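# Karnano G2 two-finger gripper: ordering and budget information

The Karnano G2 is a two-finger electric gripper for bench-mounted arms, supplied by Dretcombe to colleges, test laboratories and light assembly sites. It is intended for picking and placing small rigid parts such as blocks, cartons and machined blanks. The notes on this page are for staff preparing a purchase request or an annual equipment plan.

## What is supplied

Each unit is delivered with the gripper body, one pair of flat fingers, a mounting plate, a cable set and a printed installation guide. Finger pads are treated as consumables and are ordered separately in packs of 13. The power supply is not included, as most customers already hold one for the arm.

A simulation model of the gripper is provided with every order at no further charge. Customers are encouraged to request it before the hardware is bought. Reach, finger clearance and the layout of parts on the work surface can all be checked in advance, and changes at that stage cost only staff time.

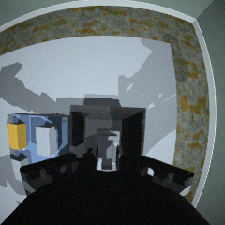
Access to recessed spaces deserves particular attention. Where parts are to be taken from an open-fronted cabinet or shelf, the width of the opening should be measured against the fingers in their fully open position – the figure for the closed position is not sufficient. Slim fingers can be quoted on request.

## Prices and lead times

| Item | Order code | Price excluding VAT |
|---|---|---|
| Finger pads, pack of 13 | KG2-P | £17 |
| Slim finger pair | KG2-S | £576 |
| On-site installation, per day | KG2-N | £600 |

Gripper bodies are quoted individually according to the arm in use. Standard adaptors are held for Bajwa and Gera arms. Adaptors for other makes are produced to order and should be entered as a separate line in the budget.

Standard items are dispatched within 13 working days of a confirmed order. Customers whose funds must be spent before the end of the financial year are advised to place orders by November.

## Planning for running costs

Pad wear depends on the parts handled and on the length of the working day. Dretcombe recommends that two packs be budgeted for each gripper in the first year, with the quantity reviewed afterwards against the site's own records.

Quotations and requests for the simulation model should be addressed to Joar Aasen, Equipment Sales, stating the make of arm and the weight of the heaviest part.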